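Section 4. Teaching Your Kelov to Clear a Table

Welcome back! If you've made it through Section 3, your Kelov is bolted down, powered up and knows where its own elbow is, and that puts the dullest part of the job behind you. Now we get to chores. Before you start, a word about what to expect, so that you don't end the evening cross with the machine (or with us).

People write in to ask whether the Kelov can do the housework yet. Our answer is that it can do a few small pieces of it, fairly slowly, in a room it has been shown. Picking up bottles and mugs from a table and setting them in a bin is the piece it does best. Folding a shirt is beyond it. Wiping down a counter is something the Tenitz software will let you try, and you're welcome to, but please read Section 9 first and put away anything you're fond of.

4.1 Choosing your first objects

1. Start with one upright bottle with a screw cap, closed tight. Empty is best for the first evening.
2. Set it on a table that doesn't wobble, with a hand's width of free space on each side so the fingers can come in.
3. Leave the rest of the table the way it usually is. A table that has been tidied for the occasion teaches the arm about tidy tables, and yours won't stay that way for long.
4. Add a second object only after you have saved a full set of demonstrations with the first.

Note: Clear plastic is harder than it looks. The depth sensor tends to see straight through it, so a bottle with a paper or plastic label around the middle gives the arm something to aim for. Grip at the label if you can. 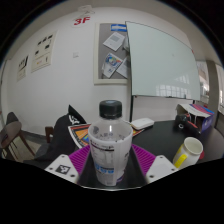 4.2 Recording demonstrations

1. Hold the hand unit by its handle and press the green button once. Wait for the double beep.
2. Bring the fingers in level, one on each side of the object, and squeeze until the ribbed pads touch it. You don't need to squeeze hard, and on a thin bottle you really shouldn't.
3. Lift, carry, and set the object down where you want the arm to put it from now on.
4. Open the fingers all the way before you pull back. Half-open fingers are the main cause of tipped bottles later on.
5. Press the green button again to save. If you sneezed, or the cat got involved, hold the button down for three seconds and that one will be thrown out.
6. Do this 30 times for each object, moving the starting spot a little each time. Take breaks! Tired arms make sloppy demonstrations, and the Kelov will copy you faithfully.

CAUTION: Keep the hand unit's lens clean and don't cover it with your sleeve. Keep fingers, yours and the children's, out from between the pads.

4.3 Training and the first run

1. Dock the hand unit and choose Train in the Tenitz menu. Leave it overnight if you can.
2. In the morning, open the Results page. A score of 65 or better out of 100 means you may try a live run at slow speed. Anything lower, go back to 4.2 and record another batch.
3. Stand where you can reach the red stop knob, and choose Run Once.

Don't be discouraged by a low score. Our test bench in Pidivport logged 1,941 pickups before we were happy with mugs alone, and handles still give it trouble when they point away from the arm. If yours hesitates over a mug, turn the handle toward it and try again.

CAUTION: Never run the arm with hot drinks, glassware or knives on the table. It can't tell a full mug from an empty one.

4.4 If the grip slips

Check the pads first. Dish soap and a soft cloth will bring them back nicely, but let them dry completely before refitting. Worn pads can be replaced with the Voicu pad set, sold in pairs. Swap both at once, then repeat the finger calibration in 3.6.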